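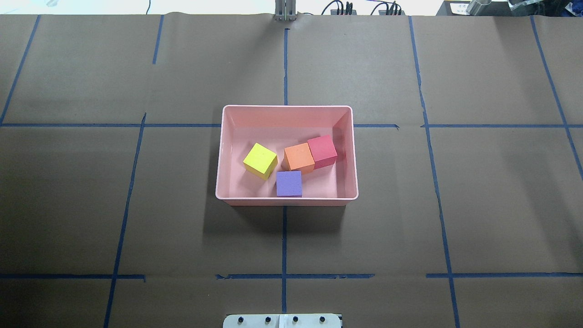
Dindow launches foam block sorting kits for early learning rooms

DUMDALE, 27/05/2022 - Dindow has released Flimon, a range of foam cubes and shallow trays for kindergartens, playgroups and home use. Orders opened this morning through the company's website.

Each starter kit holds four cubes in yellow, orange, red and purple, along with one tray in pink. Larger room packs come with extra trays and a printed guide for educators covering colour naming, sorting and taking turns.

The range was tried out in February at 112 centres. Educators asked for a tray with low sides so that younger children could reach in from any direction, and the final version was changed to suit.

"Staff told us they wanted fewer pieces and a bigger work area," said Yu-na Joo, product manager at Dindow. "A lot of them were already covering the table in brown paper and marking it out with tape, so we wrote the activities around that."

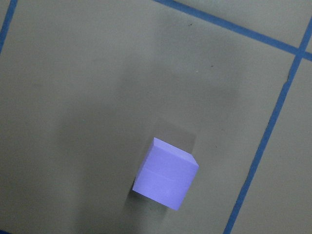 The cubes are also sold singly, in any of the four colours, for centres that need to replace a lost one. Dindow has made 2,000 kits in the first run.

"Purple was a late addition - we had planned on green," said designer Keyvan Safavi.

Media enquiries and sample requests: Marthinus Xaba, Dindow, extension 321.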